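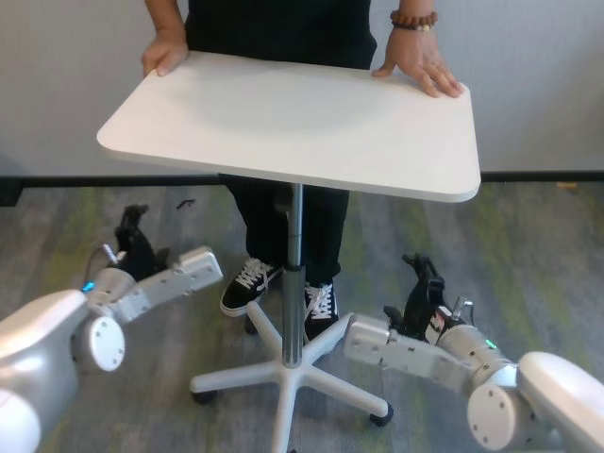 According to Rasmus Jaunzems, anyone who buys furniture these days without the five-year protection plan is asking for it, and he told me so twice while I was still deciding what to put in the cart. I didn't argue with him, but I would like some other opinions before I pay.

Is a furniture protection plan ever worth the money?
Posted by Sunita Crenshaw in Shopping and Consumer, Ditlow
2024-02-28

I'm ordering a rolling table, two bookcases and a sofa from Drurum. The total is $1,258 with delivery. At checkout they want to add a plan run by an outside company called Narix for another $379. That covers "accidental stains, rips, structural failure and surface damage" for five years.

My problem is that I have never met a person who got anything out of one of these. Rasmus says he did, but when I asked what they paid for, it was a bottle of stain remover in the mail. The salesman told me most customers take it, and I don't see why that should matter to me.

The store already gives a one-year warranty on frames and moving parts. I have one cat and no kids. I can get the plan added any time up to 28 days after delivery, so I don't have to decide today. Has anybody here made a claim and been paid? I'd like dates and dollar amounts if you have them. "Peace of mind" I've already heard from the salesman.

Pascal Picard

Short version: skip it.

Longer version. I had a Narix plan on a sofa and chair that I bought from a different store. The seam on one arm opened up in the third year. I called and was told seams are covered only if the failure comes from "a single identifiable event." I said it came from people sitting on it. They said that was wear, and wear is excluded. I asked for the page number and they did give me that, so I suppose the phone line works.

Things I'd look for in the contract before you spend a dime:

The reporting window. Mine gave me five days from the date of damage. If you notice a stain on day six, or can't say what day it happened, you're out.

Pets. Mine covered one accident. After that it was called repeated damage and excluded, and scratching was never covered at all. You have a cat, so read that part twice.

What they owe you. They get to pick between cleaning, repairing, replacing a part or giving store credit. Cash wasn't on the list.

The limit. My plan ended after the first replacement, however many years were left.

You would be paying close to a third of the price of the furniture to insure it against things that mostly won't happen, with a company that decides whether they happened. Put the $379 in a savings account. If the sofa makes it to year five, you have most of the price of a table.

Babita Bhatia

I got paid once so I guess I'm the exception?? It was a dining table with a water ring on it and they sent a man out and he rubbed something on it and it looked fine. It took seven weeks from the first call, and that was over December, so maybe it's quicker in other months. I had to send photos three times – the first two sets were "not received" even though I had the confirmation emails. Keep your emails.

Would I buy it again, no. My plan was a lot cheaper than yours, and a furniture repair guy would have charged me less than I paid for the plan anyway. Also check your credit card. Some add time onto the manufacturer's warranty, but call and ask them first, mine didn't do it for furniture.

Sarmīte Jankauskaitė

I agree with most of what Pascal wrote, but he is too quick in one place. The price is not fixed. When I bought from Drurum I said no to the plan at checkout, and a week later an email came offering the same plan for a good deal less. I still said no. If it can drop like that in a week I have to wonder what it cost them in the first place.

I would also ask whether all four pieces need to be on it. Nobody spills soup on the side of a bookcase. They may let you cover the sofa alone. Ask for the full terms in writing before you pay – the brochure is not the contract, and the one I was handed left out the exclusions completely. If the store can't produce the terms, I would take that as your answer.

As for the rolling table, the part I'd expect to give out is a wheel, and that should fall under the store's own warranty for the first year. After that you can buy casters at a hardware store. I got mine at Avotiņš and put them on myself with a wrench. Measure the stem before you go. I didn't, and had to make the trip again.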